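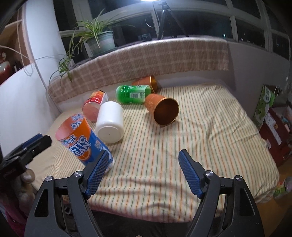 KESTHORPE, November 17, 2024

My position is simple. The bed is the best place in the house to sort out stuff, and everybody who says don't put dirty things on the bed has never finished cleaning a room in one go.

I know the rule. I grew up with the rule. Outside clothes, suitcases, anything from the recycling - not on the bed, ever. My whole family would faint at a can on a striped sheet. And I get it, sort of. You sleep there. But think about what happens when the containers and bottles and cups go anywhere else.

On the floor you stop seeing them. You step around them. A crushed can by the wall can live there for weeks, I have done this, it becomes furniture. On a desk they just turn into desk. On the window sill next to the plant, same thing, now the sill is where bottles go. Every flat surface in a small room is a place where things are allowed to stay.

Except the bed. At some point tonight you have to lie down. That's the whole argument really. A bottle on its side next to the headboard is a problem with a deadline, and I only ever clean anything with a deadline.

Also the height is right. No crouching. My knees are not interested in crouching. And things don't break when they tip over, they're already tipped over, they roll an inch and stop. Try that on tile.

The Ashour catalog (yes I still get the paper one, 110 pages, half of it baskets) wants me to buy a sorting station. It has 4 bins on a rack, and it costs more than my shelf did. The Kunness version folds up, they say, which means one more thing leaning behind the door. I don't have room for a station. I have room for a bed, already bought, with a sheet on it that goes in the wash anyway.

Which is the part the rule people skip. Sheets wash! If something sticky gets on the stripes, off it comes, into the machine. Rinse the cans first if it bothers you. Or throw an old towel down, fine, I won't argue over a towel. The padded headboard I'd be more careful with, plaid hides a lot but a stain in padding is forever.

Two habits and then I'm done. Keep the cups apart from the trash. An orange metal cup and an orange cylindrical container look alike when you're tired and moving fast, and I have put a perfectly good cup in the recycling and had to go back out for it in slippers. Second, do it at night. Morning sorting doesnt work, you've got all day, so you take all day. I lost most of February that way, a box from the Stallia move sitting half open till I was sick of looking at it.

Somebody will write in to say that 36 minutes of tidying a week would mean never having to do any of this. Probably true. I've read about 1,000 columns saying so and I beleive every one of them for an afternoon.

Meanwhile it's late, dark out, and there are things on the bed. They'll be gone before I am asleep, they have to be. The floor can't promise you that and neither can a rack. Put it on the bed. Wash the sheet.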